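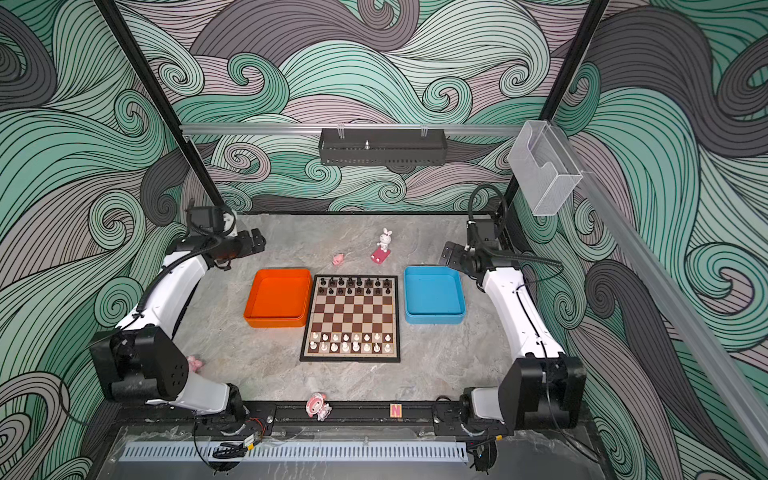
¿En qué hilo conviene ejecutar la planificación cuando los dos brazos comparten el espacio sobre el tablero?
En un proceso aparte, con una cola de peticiones hacia el controlador. El bucle de control no debe esperar nunca al planificador.

Hola a todos:

Contesto a lo que preguntaba Kanako y añado lo que hemos cambiado en la rama de Onon desde enero.

El 18 de enero de 2020, Kanako Kikuchi escribió:
> Con la versión 4 de Swanepoel, el brazo derecho se queda parado
> cuando el izquierdo va a dejar una pieza en la bandeja naranja.
> En el registro sale "lock timeout" y 232 ms de espera.
> ¿Es cosa del planificador o de la percepción? El tablero lo
> detecta bien en la posición inicial, las dieciséis piezas de cada
> color con su casilla.
> Otra cosa: ¿hay que declarar las bandejas como obstáculos?

Es cosa del planificador. Swanepoel bloquea el volumen completo de la trayectoria desde que la acepta hasta que la pinza se abre. Si el izquierdo va de la última fila a su bandeja, reserva también el centro del tablero, y el derecho se queda sin hueco. En Onon la reserva va por tramos y cada tramo se libera al terminar. Se activa así en el fichero de la celda:

reserva: tramos
margen_tramo: 2
espera_max_ms: 232

El margen se da en tramos. Con 2 no hemos visto esperas mutuas; con 1 sí, en las capturas cerca del centro.

Sobre las bandejas: sí, decláralas, la naranja y la azul, cada una con sus paredes. Son bajas, pero el planificador recorta la bajada de la pinza si no las conoce. El conejo blanco del fondo y su bloque rosa también van como obstáculo fijo - una sola caja para los dos basta. Las figuras del borde delantero las cubre la zona prohibida de la base, no hace falta tocarlas.

En percepción queda pendiente el cambio de cámara de muñeca a media jugada. Pluder asigna la pieza a la casilla más cercana en cada lectura y, si las dos cámaras no coinciden, gana la última. Tengo un parche que guarda las 7 últimas lecturas y vota. Lo subo al repositorio de Brisside cuando pase las pruebas de enroque, que ahora mismo fallan porque mueve la torre antes de confirmar el rey.

Kanako, si puedes mandar el registro completo con el nivel de traza en 4, compruebo que sea el mismo bloqueo.

Un saludo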